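I got to the diner in Storkholm at six in the morning, because that's when she gets off shift, and she'd already ordered for both of us. Eggs, rye toast, a pot of coffee the size of a fire hydrant. She has worked nights on the county dispatch desk for years and agreed to talk to me about the storage unit break-ins as long as I left her name out, and the names of her coworkers, and (she was very firm about this) the name of her dog.

So, no names! I can live with that.

If you've missed the whole business, it started in February at the Plorkberg storage lot out past the rail yard. A renter went to get her winter things, found a padlock on her unit that wasn't hers, and called it in. By the end of that night deputies had found three units with swapped locks. The trick was simple enough. Cut the old lock, take what you want, hang a new one that looks the same, and the door seems fine to anybody walking past until the renter's key doesn't fit.

"The first caller apologized to me," the dispatcher said, buttering toast. "She thought she'd brought the wrong key. She said it like four times. I told her, ma'am, stay in your car, I'm sending somebody, and she said sorry again."

I asked if she'd had a feeling about it right away, the way people on TV do.

"No. I had a feeling about my soup, it was getting cold. A lock that won't open is a lock that won't open. We get those calls all winter, they freeze. Then the second one came in from the same lot and I sat up."

What she did next is the part I wanted to hear about. She put a note on the address so that anyone taking a call from Plorkberg would see the earlier one, and she asked the deputy on scene to walk the whole row and try to see which locks looked new. He had a flashlight and a lot of patience. It took him most of the night, she said, and he complained over the radio about his knees.

The charges, when they came, were for the first three units plus another three across town at a smaller lot owned by Woo, the moving company. Two men are accused. Neither has gone to trial, so I'm not going to guess at what they did or didn't do, and she wouldn't either. She got a little stern with me when I tried.

"I know what people told me on the phone. That's all I know. I never see anybody. You hear the worst ten minutes of somebody's day and then you hear a click."

She did tell me what people said was missing, in a general way. Tools, a generator, a set of snow tires. Mostly it was stuff with no price on it to speak of. One renter's loss came out at 700 dollars on paper, and most of that was bedding, coats and baby clothes. 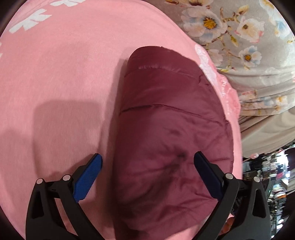
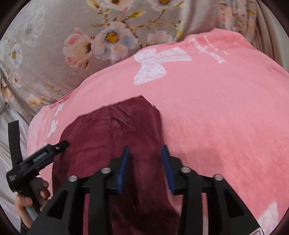 One renter from the Woo lot wrote to me after I asked around online, and said the money bothered her less than the waiting, with six weeks of calling an office that kept telling her the report wasn't ready. She still doesn't have her boxes back. She'd like it known that she rents on the second row, that she paid on time every month, and that the light over her door had been out the whole winter.

I read that message out loud over the eggs and the dispatcher put her fork down.

"See, that I believe. The light thing. Every one of them mentioned a light."

I did call Woo to ask. A man on the phone told me the lights have been replaced and that there's a new gate. I drove by later and there is a gate, a nice tall one, and it was standing wide open at lunchtime with a truck parked half through it. So make of that what you like.

Back to the diner, though. I wanted to know what a renter should do, since I've got a unit myself (full of my mother's dishes, don't ask) and I'd started to worry about it. She had opinions! She thinks you should go look at your own door once a month, put your key in, and turn it. She thinks you should write down the number of your lock if it has one and take pictures of what's inside. And she'd really like people to stop cleaning up before they call.

"They sweep. I don't know why they sweep. They'll say, I straightened up a little so the officer could get in. Leave it! Let him trip!"

She laughed so hard at this the waitress came over to check on us.

The other thing she mentioned was the new software. The county moved its dispatch desk to a system called Rulari last fall, and it's the reason the note she made on the address popped up for everyone else. On the old system, she says, she'd have had to stand up and yell. I asked if she liked it.

"I like the notes. I hate the beep. It beeps when you save, it beeps when you close, it beeps when a unit clears. I dream about it. My husband hums it now to annoy me."

By then it was getting light out and the breakfast crowd was coming in, a lot of work boots and wet jackets. I asked whether she ever finds out how things end, after the click. She thought about that one for a while and poured more coffee.

Sometimes, she said. A deputy will stop by the desk. Somebody once sent a fruit basket, years back, to the whole room, and they all fought over the pears. But mostly she reads it in the paper like everyone else, and she only knows it's one of hers when she sees the address. The storage case she knows by its call number, 1114, which she rattled off without looking at anything.

"I don't keep most of them. That one stuck. I think it was the lady saying sorry."

She wouldn't let me pay, and then she let me pay the tip. The next court date hasn't been set as I write this, and I'll post it when I have it. If you rent at either lot and your key doesn't turn, call the non-emergency line and wait in your car until a deputy gets there. And put the broom down.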